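Low-cost arms and teleoperation > Folding tasks: leader arms or hand guiding?

trotevo_bench
Posted 2 September 2018
We are collecting demonstrations for cardboard folding with two small arms, and I need to settle the input method before we record the bulk of the set. The target is 1,000 episodes. We have 433, all recorded with leader arms (operator moves a passive copy, the follower tracks it). A colleague at our Cáceres site wants to throw those out and start over with hand guiding, motors in low torque mode, operator holding the arm itself. His claim is that the operator can feel the crease and the leader arms hide it. Opinions wanted from people who have done both with thin board.

kp_gain
Keep the leader arms. With hand guiding your hands end up in every camera view, and at playback they are gone. You will have to replay each trajectory with the operator out of the way to get clean video, and a folding replay rarely matches because the board does not start in the same place twice.

miron_lab
Disagree with kp_gain about the replay problem being fatal. We did hand guiding on a cable routing job in June and replayed everything at half speed. Most of it was usable. What did hurt was having one operator per arm. Two people cannot time a fold well.

What do your grippers look like at the contact point? Rigid tips or soft?

trotevo_bench
Soft pads, molded with a square cell pattern. One wrist view and one from the fixed camera:

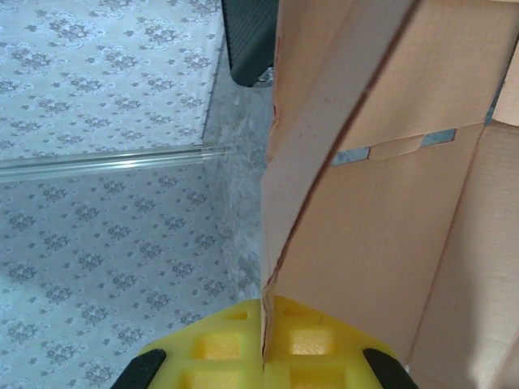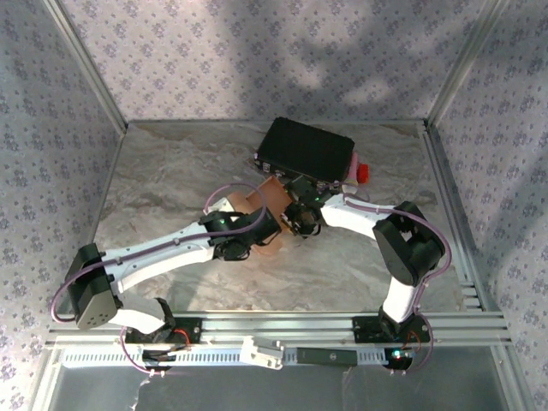 Control loop on the leader side is 200 Hz, cameras are far slower. Position only, no force signal back to the operator. Gravity compensation on the leaders is poor at full reach, so people get tired and start resting their elbows, and the logged paths show it as a slow sag near the end of a session.

kp_gain
Then your colleague is right that the operator feels nothing, but he has the wrong fix. Log motor current on the follower and play it back as a tone, or put a small buzzer on the leader handle. Ours is a cheap vibration motor driven from the current on the gripper joint. Threshold set by hand. Operators stopped crushing board after a short practice.

below_zero_torque
Does the policy get the current reading as an input? If it doesn't, you are giving the operator information the policy won't have. The demos look better and the policy learns worse, as it can't tell why the hand slowed down.

kp_gain
Fair point. We feed it in. Raw current, low-pass filtered, same timestamp as joint position.

miron_lab
Current on hobby-class servos is mostly friction and gear noise. I would not trust it for a paper crease. It tells you "closed on something" and not much more.

kp_gain
For crushing, "closed on something" is enough. I never said it would find a crease.

below_zero_torque
Back to the original question. Don't throw out the 433. Record a small batch by hand guiding, train on each type separately with equal counts, and compare on the same starting poses. Keep the calibration offsets with each episode too. If the leader zero drifts by 2 degrees and you fix it halfway, you have two datasets and no label telling them apart.

trotevo_bench
We recalibrate when the arms are powered up but only save the latest file. So that is a problem already. I can recover some of it from backups.

Will do the equal-count test. Current logging goes in first, since the servo bus has room for it. Does anyone have a filter cutoff that worked?

kp_gain
Start at 5 Hz and look at the delay. If the buzzer feels late, go up.

miron_lab
Also give the operators a break before the sag shows up. That one costs nothing.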